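Software › Planificación y control › Módulos
Mayo · Subira Mohamedi

Jostus Planner 3

Jostus Planner es el módulo de planificación de Tekaletti para robots de dos brazos con mano multidedo. Recibe una tarea descompuesta en fases, genera trayectorias articulares para brazo y dedos y las entrega al controlador a través de una cola con marca de tiempo. Funciona con el mismo binario en simulación y en célula real.

Funciones

- Planificación conjunta de brazo y mano, con restricciones de orientación por fase.
- Comprobación de colisiones entre ambos brazos, el torso y los objetos de la escena.
- Replanificación parcial: si cambia la pose de un objeto, solo se recalcula la fase activa.
- Biblioteca de 338 preagarres para piezas cilíndricas, planas y con asa.
- Registro de cada consulta, reproducible paso a paso.

Requisitos

Procesador de 16 núcleos. Linux con núcleo de tiempo real para el control en célula; en simulación basta el núcleo estándar. La licencia es por puesto e incluye 90 días de soporte de integración.

Escena de referencia: cafetera

El paquete incluye una escena de manipulación con cafetera, taza blanca y cápsula sobre una mesa. La mano derecha se aproxima a la cápsula desde arriba, con los dedos abiertos y curvados hacia la superficie. La cafetera figura en el modelo de colisión como cuerpo fijo, y la tapa, como cuerpo aparte. Conviene revisar el margen de seguridad de los dedos antes de modificar la altura de preagarre: el valor de fábrica está ajustado para objetos bajos.

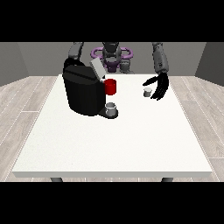
Integración

La interfaz se ofrece en C++ y Python. Los modelos cinemáticos se cargan en URDF; las mallas de colisión deben ser convexas o venir ya descompuestas. El conector para los controladores Sturnberg se distribuye por separado y requiere la misma versión principal que el planificador.

Las escenas guardadas con Jostus Planner 2 se abren sin conversión, salvo las que usan restricciones de contacto, que hay que volver a definir. Consultas de integración: Bülent Uysal, soporte técnico.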